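Altenon Handheld Gripper Kit

The Altenon Handheld Gripper Kit is a data-recording tool sold by the Canadian firm Sovusov for use in robot learning. An operator holds the gripper and carries out ordinary household work with it, and the recorded movements are later used to train robot arms. The kit was designed by Vira Kushnir, formerly a prosthetics engineer, and entered general sale in November after a trial known as Flendwood.

Design

Each gripper has two opposed jaws worked from a handle. The finger pads are sold separately and are regarded by the manufacturer as a consumable, with replacement advised after 60 hours of handling. A single unit weighs 435 grams without its battery. Kits are supplied singly or in pairs, the paired version being intended for tasks in which one hand steadies an object while the other works on it.

Household tasks

The task library issued with the kit is called Mugo. It contains 53 routines, grouped by room, of which the living room set is the largest. Tidying routines call for the operator to collect disposable cups and wrappers, carry them to a wastebasket and return the basket to its place. Rigid containers are taken by the rim, a grasp the manual recommends for beginners.

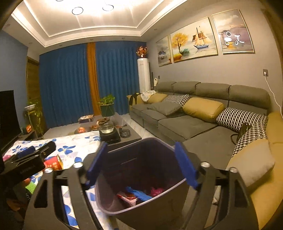

Wastebasket held at the rim between blue finger pads, living room tidying routine.

Paper cups and tubs are treated as a separate category in Mugo. Their thin walls deform under pressure, and the manual directs operators to close the jaws slowly and to stop at first contact. Stacked or nested tubs are reserved for paired kits. Operators are also asked to leave the furniture and ornaments of a room as they find them — a furnished home is considered more useful for training than a cleared one.
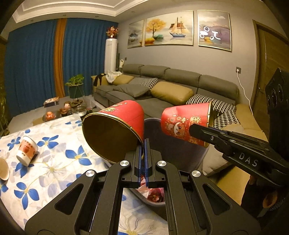
Sovusov offers a subscription under which recordings are checked by its own staff and returned within five working days. Recordings that fail the check may be resubmitted once at no charge.

Reception

Reviewing the kit for a trade newsletter, Obadia Bakilana praised the low weight and the clarity of the manual, but criticized the stiffness of the handle during long sessions and the price of replacement pads. He judged the paired kit to be the better value for laboratories and the single kit adequate for teaching. Sovusov has since listed a softer handle spring as an optional part.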